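Teleop in sim: how do you line up on a bar handle with only the wrist view?

Started by plavoter_refugee, Friday, April 26, 2024

Collecting demos for a kitchen set and the green cabinet is eating my evenings. Wrist view from one of my approaches:
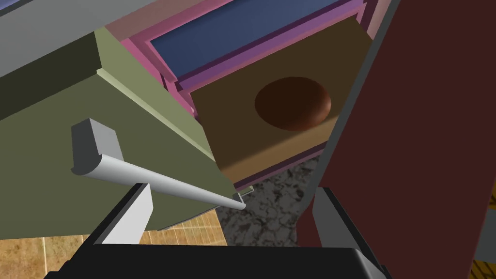 Wrist view, green cabinet, handle ending just above the finger gap

I'm driving with a 3D mouse. Target is 200 demos of "grasp handle, pull open." I have 2 I'd show to another human being. Everything else is me nudging the gripper left, then right, then left, like a man parallel parking a piano. Is there a trick to this or do I simply lack character?

---

mossgrid wrote:
Your roll is off. The handle runs down and to the right in your view and your fingers are side by side at the bottom, so you'd be closing on it at a slant. Roll the wrist until the bar is square to the closing direction, THEN come in. Don't translate and rotate together. The 3D mouse will let you, in the same way a bar will let you order a ninth drink.

---

Zadby wrote:
Disagree with mossgrid. If you split every demo into "rotate, stop, think about life, translate," the policy learns the stopping too. I trained on 400 demos like that at my last job and the arm hovered in front of every drawer as if it had forgotten why it came into the kitchen. Smooth and slightly wrong beats correct and jerky.

---

mossgrid wrote:
So trim the pauses. It's one script.

---

Zadby wrote:
I have met that script. It also trimmed the grasps.

---

Vittoria Dal Bello wrote:
You're both arguing about the last few inches. Start farther back. That close in, the handle looks like a spike aimed at the gripper and you can't judge depth at all. I keep a side view open in a second window for driving and record only the wrist and front views for training.

Also, does anybody else's sim pick these colors? Olive cabinet, pink trim, maroon panel. I'd like to speak to the decorator.

---

plavoter_refugee wrote:
Colors are randomized per episode. This is one of the tasteful ones.

Isn't driving from a view the policy never gets cheating, though? I'd be reacting to things it can't see.

---

Vittoria Dal Bello wrote:
A bit, yes. In practice mine coped, but I was on the Vancombe arm with fat handles. With a skinny bar I'd test on a small batch before doing all 200.

---

hà_lab_nights wrote:
Get off the 3D mouse. We switched to a leader arm in January and did 600 demos without anyone crying at their desk. Your hand knows how to approach a handle, your thumb on a puck does not.

---

mossgrid wrote:
"Buy another arm," the traditional answer to every question on this board.

---

plavoter_refugee wrote:
Budget for another arm is one (1) coffee. Trying roll first plus the side view tonight, and I'll leave the pauses in for half so Zadby and mossgrid can fight over the curves.

---

Zadby wrote:
Post both halves. And the success rate with the camera view the policy gets, please, no side window screenshots.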